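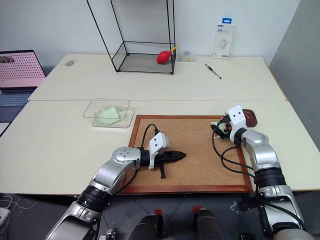

Cork board with dark reddish-brown wooden border, lying on a white table.

Karora Framed Cork Board
Item 2780

The Karora is a plain cork board in a wooden border, sold by Ultico for workrooms, classrooms and home offices. The border is stained a dark reddish brown and stands slightly higher than the cork, so pins and small parts stay put when the board is used flat on a table. Many of our customers never hang it at all. They keep it on the bench and work on top of it.

Two sizes are kept in stock, Small and Large. Both come with the same border and the same cork. The Large is the one to choose if you want to pin up full sheets of paper side by side.

Using it flat
Set the board on a level table with one long side at the front edge, where your hands can reach all of it. Felt pads are included for the back. Stick one at each corner if the table has a painted or coated top. Without the pads the frame can leave marks when the board is pushed sideways.

Using it on a wall
Hanging plates are fitted to the back, for upright or sideways mounting. Screws are included. Wall plugs are sold separately, as the right type depends on the wall. The Hatine rail also fits both sizes and lets you slide boards along a wall without drilling new holes. Order it under item 765.

Care
Brush the cork with a soft dry brush. Wipe the border with a damp cloth and dry it straight away. Do not spray cleaner onto the cork. It soaks in and leaves a ring that will not come out. Old pinholes close up a little over time but deep ones stay visible.

Specifications
Length, Large: 60 cm
Surface: natural cork
Border: solid wood, stained
Back: hardboard
In the box: board, felt pads, screws

Delivery
Boards ship flat in a carton with corner guards. Please check the corners before you sign. If the border is chipped, write to Miroslava Trnka in customer service with your order number and she will arrange a new one. Unmarked boards can be returned unused in the original carton.

Customers who bought the older Beneš board should note that its hanging plates are set closer together. The old wall holes will not line up with the Karora. The Beneš is no longer made, but replacement plates for it are still available while stock lasts.

Page updated 2/15/22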